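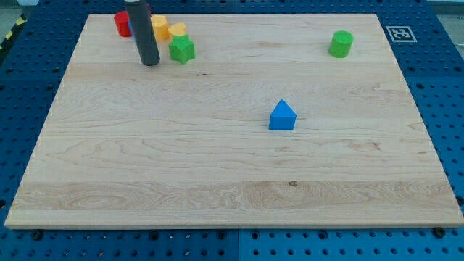 **Projeto Presero — relatório intercalar**
Destinatário: Justthorpe, programa de apoio a oficinas partilhadas
Entidade executante: oficina Hiltura
Responsável técnico: Vasco Magalhães
Mecânica e compras: Matilde Frade
Período: do arranque até ao fim de fevereiro

## 1. Âmbito

O relatório cobre a montagem da célula de manipulação, a primeira calibração entre câmara e braço e o início dos ensaios de preensão com blocos de formas variadas. O programa de ensaios com objetos de uso doméstico, previsto na candidatura para a segunda metade do projeto, não foi iniciado e não é tratado aqui.

O objetivo aprovado mantém-se: uma célula de bancada que os sócios da oficina possam usar sem supervisão, com um braço de pequeno porte, peças soltas sobre uma superfície plana e software inteiramente documentado. Não houve alterações ao âmbito desde a assinatura do acordo.

## 2. Estado das tarefas

| Tarefa | Estado |
|---|---|
| Mesa e superfície de trabalho | Concluída |
| Fixação e alinhamento do braço | Concluída |
| Pinça e adaptador de punho | Concluída, com revisão pendente |
| Calibração câmara–braço | Concluída, a repetir após a revisão do adaptador |
| Deteção e classificação das peças | Em curso |
| Ensaios de preensão com blocos | Em curso |
| Paragem de emergência e delimitação | Em curso |
| Manual do utilizador | Por iniciar |

## 3. Mesa e superfície de trabalho

A candidatura previa uma bancada de aglomerado. Foi substituída por painéis metálicos perfurados, azuis, que permitem aparafusar acessórios em qualquer ponto da grelha sem abrir furos novos. A alteração foi comunicada à Justthorpe antes da compra e não teve efeito no orçamento total.

Sobre os painéis assenta um tampo retangular de ácer, que constitui a superfície útil de manipulação. A escolha da madeira tem duas razões. O metal perfurado deixa cair ou encravar peças pequenas nos furos e produz, na imagem de profundidade, um padrão repetitivo que o filtro de plano interpreta como ruído. O tampo dá um plano contínuo e claro, com bom contraste para peças de cor saturada.

Em contrapartida, o veio da madeira é visível na imagem a cores. Na primeira versão do segmentador, as zonas de veio mais escuro eram por vezes devolvidas como contornos de objeto. O problema foi contornado exigindo que cada contorno tenha também uma diferença de altura em relação ao plano do tampo. O limiar está fixado em 4 mm. Valores inferiores fazem regressar os falsos contornos; valores superiores não foram necessários com o conjunto de blocos atual.

O acabamento do tampo reflete parte da luz zenital. O reflexo desloca-se com a posição da luminária e, quando coincide com uma peça de cor clara, reduz a confiança da deteção. Está prevista a colocação de um difusor. Lixar e voltar a acabar o tampo em mate foi considerado e posto de parte, por obrigar a desmontar a superfície e a repetir a calibração.

## 4. Braço, punho e pinça

O braço foi cedido à oficina em regime de empréstimo prolongado e não figura nas despesas. Foi fixado diretamente à estrutura da mesa, e não ao tampo, de modo a que a madeira possa ser retirada sem perder a referência da base.

O adaptador entre o punho e a pinça foi torneado na Hiltura por Matilde Frade. A primeira peça apresentava folga no assento do pino de alinhamento, detetada por comparação de leituras em orientações opostas do punho. A segunda peça corrigiu o assento, mas o aperto depende ainda de uma anilha que se desgasta com a troca frequente de dedos. A revisão pendente indicada no quadro refere-se a este ponto: o desenho novo elimina a anilha e usa um encosto cónico. O material para a terceira peça já está na oficina.

A aproximação às peças é feita na vertical. Para blocos de secção circular ou hexagonal a solução é satisfatória. Para formas com topo arredondado ou em bico — coração, estrela, casa — a escolha do par de faces tem mais influência do que se tinha previsto, e o planeador atual não a trata de modo uniforme (ver secção 6).

## 5. Calibração e perceção

A referência externa é um marcador fiducial quadrado, impresso sobre cartão branco e colocado no painel perfurado, fora do tampo. A posição foi escolhida para que o marcador não seja tapado por peças em jogo e para não roubar área útil. O inconveniente é ficar num plano diferente do da superfície de manipulação, pelo que a espessura do tampo entra como parâmetro explícito na transformação. Numa versão inicial esse parâmetro estava a zero e a pinça descia demasiado. O erro foi encontrado em velocidade reduzida e não houve danos.

O procedimento de calibração está escrito e foi executado de forma independente por Matilde Frade, que não participou na programação. As dúvidas que levantou deram origem a duas alterações no texto e a uma no programa: a rotina recusa agora arrancar se o marcador não for detetado de forma estável durante 10 s.

A classificação por forma usa o contorno de topo e a altura. A cor é registada, mas não entra na decisão, de acordo com o plano de trabalhos. Com peças isoladas a classificação é estável. Com peças encostadas, ou quando uma oculta parcialmente outra no ângulo da câmara, o segmentador tende a devolver um único objeto de contorno irregular. O caso mais difícil até agora é o de uma peça em estrela colocada à frente de outra de topo curvo.

Estão em avaliação duas abordagens:

- segunda captura com o braço recolhido e a câmara noutro ângulo, à custa de tempo de ciclo;
- separação física prévia, empurrando lateralmente o grupo com a pinça fechada antes de nova deteção.

A primeira é mais simples de validar. A segunda aproxima-se mais do uso pretendido, mas obriga a limitar a força lateral, e o controlador do braço não expõe essa grandeza de forma direta. Vasco Magalhães pediu documentação complementar ao distribuidor, a Yáñez, e aguarda resposta.

## 6. Ensaios de preensão

A disposição de ensaio combina deliberadamente peças agrupadas e peças afastadas no mesmo tampo, para que cada sequência inclua casos fáceis e casos com vizinhança apertada. As posições não são marcadas na madeira; são repostas à mão e registadas pela câmara no início de cada sequência.

Até ao fecho do relatório foram guardados 1789 registos de tentativa, cada um com imagem inicial, trajetória pedida, trajetória executada e resultado anotado. A meta acordada para o fim do projeto é de 3000 registos. A anotação do resultado é manual. Uma tentativa só é considerada válida quando a peça é levantada, transportada e pousada sem tombar.

Observações de natureza qualitativa, a confirmar com a análise completa:

1. Nas peças isoladas, as falhas concentram-se no pousar e raramente na preensão. A abertura da pinça é simétrica, mas a peça fica por vezes aderente a um dos dedos e roda ao ser largada.
2. Nos grupos, a falha típica é a colisão do dedo exterior com a peça vizinha durante a descida. O planeador verifica a folga no plano do tampo e ignora a espessura real do dedo na zona do parafuso.
3. No bloco em forma de casa, o planeador escolhe ocasionalmente as faces inclinadas do telhado. A pinça fecha e desliza para cima. Foi acrescentada uma regra que exclui faces não verticais, ainda sem ensaios suficientes para ser dada como fechada.

A análise por tipo de forma só será entregue depois da troca do adaptador, para não misturar na mesma tabela dados recolhidos com folgas diferentes. Os registos anteriores ficam disponíveis, identificados com a versão do punho.

## 7. Segurança

O perímetro atrás da mesa tem fita amarela e preta. A paragem de emergência está instalada e corta a alimentação dos motores. Falta a segunda botoneira, do lado oposto da bancada, exigida pelo regulamento interno da Hiltura para equipamentos acessíveis por mais de um lado. Enquanto não estiver montada, a célula só trabalha com um dos dois responsáveis presente e em velocidade reduzida.

## 8. Execução financeira

A despesa com a célula até ao fim do período enquadra-se nas rubricas aprovadas. A rubrica de estrutura está encerrada. A rubrica de eletrónica tem saldo, por a segunda botoneira e a respetiva cablagem não terem sido ainda faturadas. Na rubrica de consumíveis registou-se um desvio pequeno, devido ao material da segunda e da terceira versões do adaptador, compensado dentro da própria rubrica. Os comprovativos seguem em anexo separado, pela ordem do mapa de despesas.

Não é pedido reforço de verba.

## 9. Riscos e desvios

- **Resposta da Yáñez.** Sem acesso à leitura de força lateral, a separação por empurrão fica excluída e adota-se a segunda captura. O impacto é no tempo de ciclo, não no prazo.
- **Repetição da calibração.** Obrigatória após a montagem do novo adaptador. Os ensaios param durante esse intervalo.
- **Iluminação.** A luminária é comum a duas bancadas e já foi deslocada por outros utilizadores. O difusor deverá ter suporte próprio, aparafusado ao painel perfurado.
- **Disponibilidade da oficina.** O torno está reservado para formação em parte do próximo período. A terceira peça do adaptador tem de ser feita antes disso.

## 10. Trabalho seguinte

Por ordem de execução: tornear e montar o adaptador revisto; repetir a calibração e arquivar a comparação com a anterior; montar a segunda botoneira; introduzir no planeador o modelo completo dos dedos; retomar a recolha de registos com a mesma mistura de peças agrupadas e isoladas. O manual do utilizador começa a ser escrito em paralelo, a partir do procedimento de calibração existente.

Solicita-se à Justthorpe a confirmação de que o formato atual dos registos — imagem e ficheiro de texto por tentativa — é aceite para a entrega final, ou a indicação do formato preferido antes de a recolha ser retomada.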